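Can a Robot Do the Small Jobs Yet?

December 14, 2019 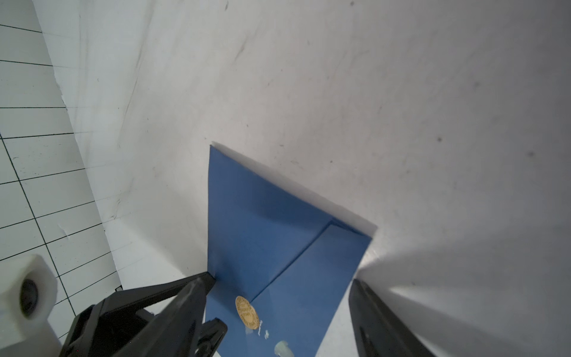 A gripper closes in on a folded piece of blue paper with a gold seal.

Paper is harder than it looks. At Flement, a small stationery firm that packs cards by hand, a worker folds a card, presses on a seal and drops it in a box without thinking much about it. The firm began testing an arm on the same job in October.

Rigid parts are easy for a machine. A bolt has one shape. Paper bends, slides and lies nearly flat on the table, so the fingers have little to grab. The arm's software, from a company called Usenis, made 227 tries at picking up a card in one morning. It dropped or creased 30 of them.

Flement ships 1850 cards on a busy day. The arm would need 2 shifts to get through half of that, and a person still has to straighten the stack when it drifts.

Home chores are further off. Welon, which sells kitchen and laundry machines, tried a similar arm on towels and mail and has set no date for a product. Towels came out fine – shirts did not. Opening an envelope took longer than reading the letter.

For now Flement plans to keep the arm on one table, moving finished cards to the box. Folding stays with the staff through next year.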